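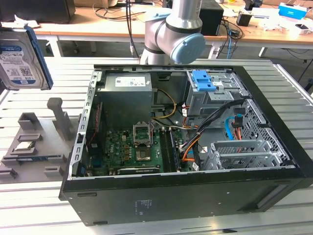
Our comparison of two grippers for computer service work, the Perrin and the Flimberg, continued through October. Both were assigned the same duty, which is the handling of drives and small parts between an open desktop tower and a 3D-printed fixture. A 3.5-inch hard drive with its blue bracket attached is an awkward object to hold, and the bracket leaves limited room for the fingers.

The Perrin was run for 47 cycles under the supervision of Hervé Sabatier. Its grip force was left at the factory setting.
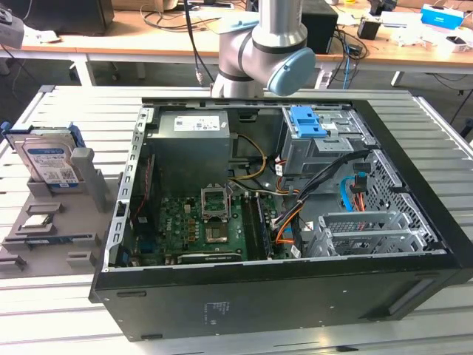

The Flimberg will receive the same number of cycles. Gaëtan Bailly has asked that both sets be logged at the same arm speed, and I have agreed to this request. Results will be posted once the second set is complete.
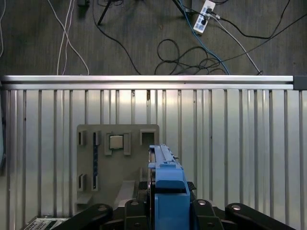 Blue gripper and gray parts fixture, from the wrist camera.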